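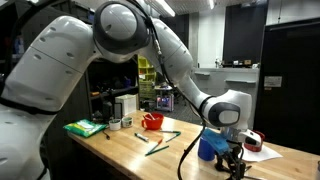 I oil my wood counters every September, and I'm a bit of a nut about it! You need mineral oil, two old T-shirts and a free evening.

First, wash with a drop of dish soap and let it dry overnight (really overnight, I've cheated and regretted it). Then rub lightly with fine sandpaper, going with the grain, and wipe up the dust.

Pour on a little oil, spread it with the first shirt and walk away for up to 6 hours. Buff with the second one until your hand slides along without feeling greasy.

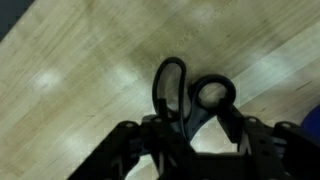

Pale boards with a bit of shine.

My friend Nana adds beeswax on top, but I skip it.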